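I coach the Shakya school robotics club two afternoons a week, and I'm going to say it: we should quit caring so much about speed. The big April meet scores you on how fast you clear the table, so that's all my kids want to practice. Sorting groceries into bins at a dead sprint!
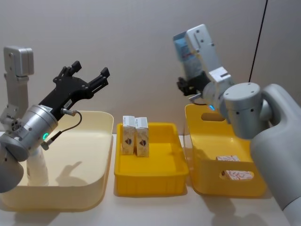

What I'd love is points for the boring stuff. Can your code cope when a carton gets nudged? Can a kid who didn't write it explain it? Jui-lin Liao, who's in her first year with us, spent 6 weeks on one grasp routine and learned more than anybody (me included). Under the current rules that's worth zero.

Comments

Omis dad
My son lives for the timer. Please don't take it away!

Grollano
Agree on the explaining part. Our team has 2 kids who code and a bunch who watch.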